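Stop buying the clever gripper first

I've had this argument with Simão Cunha so many times that we've both got our lines off by heart. He thinks you should begin with the best gripper your money will stretch to and build everything else round it. I think you should begin with the dullest two-finger pinch you can lay hands on and only spend more when you can say, out loud and in one sentence, what it won't do. We had it again last week over lunch, and I've decided to put my side in writing, where he can't interrupt.

A bit of background for anyone who hasn't followed my moaning so far. I spend most of my working life on cloth. Towels, jumpers, tea towels, pillowcases, the whole laundry pile. People who do boxes and bottles think of it as a soft option (sorry) and then they try it, and a week later they go very quiet. A box is the same box wherever you grab it. A jumper is a different jumper every time you let go. So when somebody tells me a gripper is "good", I want to know what it was holding at the time, and nine times out of ten it was a cube.

Back in March we had three end effectors going at once. One was the Vesgate, a three-finger thing with a force sensor in each tip and a wrist that turns further than mine does. Lovely object. You pick it up and feel underdressed. The second was the Lindholm, a two-finger parallel gripper that's been in the drawer so long the label has gone brown. The third was our own hand-held pair, two fingers each, squidgy pads on the tips, a camera on top and a trigger you squeeze to shut them. No arm at all, you are the arm. We call that set the Numatness, after a typing mistake on an order form, and I'm afraid the name has stuck.

The Vesgate cost us almost 4,000 pounds. I'm not going to tell you what the Lindholm cost because it came with something else and I think we were meant to give it back.

Now, I went in wanting the Vesgate to win. I did! I'd argued for it. I'd sat in the meeting and used the word "dexterity" with a straight face. And for the first few days it was wonderful, because we gave it the things it was made for: mugs, a torch, a bunch of keys, one of those plastic lemons with juice in. It picked up the lemon so gently that I made everyone come and look.

Then we put a towel in front of it. Three fingers closing on a flat bit of towelling gather the cloth up into a sort of rosette, a napkin at a posh wedding, and once you've got a rosette you've lost the edge, and once you've lost the edge you may as well start again. We tried using two of its three fingers, and that went better, but by then I was driving a very expensive two-finger gripper with a spare finger waving about and catching on the hem. The force sensors were clever and I never found out what to do with them. One layer of thin cotton and two layers of thin cotton gave me readings I couldn't tell apart on a good day.

The Lindholm, meanwhile, just pinched things. It's stiff and it's noisy and its fingers are a touch too fat to slide under a seam, but when it had an edge it had an edge. I filed a chamfer on the tips one evening and it improved more from ten minutes with a file than the Vesgate had from a fortnight of settings.

Simão's answer to this is that I didn't give the good one long enough, and he's partly right. There's a proper way to use it on cloth, I'm sure, and somebody more patient than me will find it. He also says that I'm comparing a gripper with a person holding a gripper, which isn't fair, because the person is doing all the thinking. Yes! That's exactly why I like starting there. When I'm squeezing the trigger myself, and I can see perfectly well what needs doing, and the cloth still slips away from me, I know the fault is in the fingers. Put the same gripper on an arm with a controller behind it and I could spend a month not knowing whether to blame the pads, the camera, the calibration or the code. I have spent that month. It was not a good month.

So that's my first rule, if I'm allowed rules. Before anything goes on an arm, somebody has to do the job with it by hand. If a patient human being can't fold a jumper with it, I don't see why we'd expect a motor to.

The second one is about where you do it. Our bench at Irnurton is flat, matt, evenly lit and the right height, and for years everything we tested got tested on it. I've come round to thinking that bench has told us more fibs than any sales brochure. Real tables are round, or they wobble, or they've got a shiny cover on that throws the window straight back into the lens. Real tables have somebody's tissues on them. I'd much sooner have 300 goes at a fold in an ordinary room than 3,219 on the bench, and that second figure is the true number of bench folds in our records, so you can imagine how popular I was when I said it.
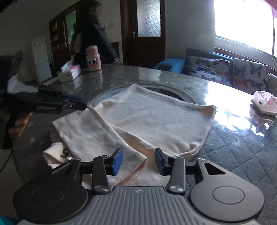

What changes most, once you're off the bench, is how you use your two hands. On the bench I'd got into a habit of pinching both corners at once and lifting, very symmetrical, very tidy for the camera. On bigger and fluffier things that falls apart, because the middle sags and drags the rest with it. You end up letting one gripper hold while the other goes looking for the next bit of edge, and then they swap. Hold and look, hold and look. It's how my gran folded sheets when she was on her own. No amount of extra fingers gives you that. A second plain gripper does, and it's a good deal cheaper than a first fancy one.

This is the bit where Simão puts his fork down. His point is that two grippers means two of everything: two cameras, two sets of cables, two things to calibrate, two arms when you finally get to arms, and then a controller that has to stop them bashing into each other. And he's got me there, a bit. Keeping the pair in step was far and away the most tedious job of the spring. One side would think it was open when it was shut, or the timestamps would drift and the left hand would seem to grab the cloth before it had arrived. I'd also underrated the cables. A cable will find a sleeve, always, and go up it.

But I'd still take that bother over the other sort. I can fix a cable with tape and I can fix timestamps by swearing and reading the manual. I can't fix a finger that's the wrong shape for the work, not without making a new one, and if I'm going to be making new ones I want them to be simple enough that I can make them on a wet afternoon.

Pads, by the way, are where I'd put the money. We went through seven kinds. The hard rubber ones skidded on anything silky. The very soft ones held beautifully and then wouldn't let go, so you'd open the jaws and the cloth would come along for the ride. Something in the middle, with a bit of give at the tip and a firm block behind it, did best on fleece and jumpers and tolerably on cotton. Shirts are still a misery. If anyone reading has cracked shirts, please write to me, I'm not proud.

As for cameras, I'll be brief, because it's another essay and I've promised it to someone. A wide lens at the wrist beat a nice sharp one on a stand, every time we tried it, for the plain reason that the one on the stand spent half its life looking at my elbow. The wide one bends everything and makes a kitchen look like a fish tank, and you get used to it. Bright windows are the thing that beats it. I've got no answer to windows apart from curtains, and then you're back to making the room behave, which I've just spent several paragraphs telling you not to do.

Where does that leave the Vesgate? On a shelf, in its case, with the foam cut to fit. I don't think it's a bad gripper and I'd be cross if anyone took that from this. If I were sorting odd-shaped hard things all day I'd be fighting people for it. What I object to is the order we did it in. We bought the answer and went round looking for the question, and we had a budget for one go. Had we spent 500 on pads and bits of metal first, we'd have known by the end of the month that we wanted thinner tips and a second hand, and we could have gone shopping with that written on a piece of paper.

Simão has read this far over my shoulder and would like it known that he disagrees with the paragraph about the rosette, which he says was my fault for closing too fast. He's asked to borrow the Vesgate for a couple of weeks to show me how it's done on a bath towel. I've said yes, provided he does it on a proper table and leaves my filed-down tips alone. I'll put up whatever he gets, good or bad, along with the numbers for the middling pads, once I've worked out which spreadsheet I saved them in.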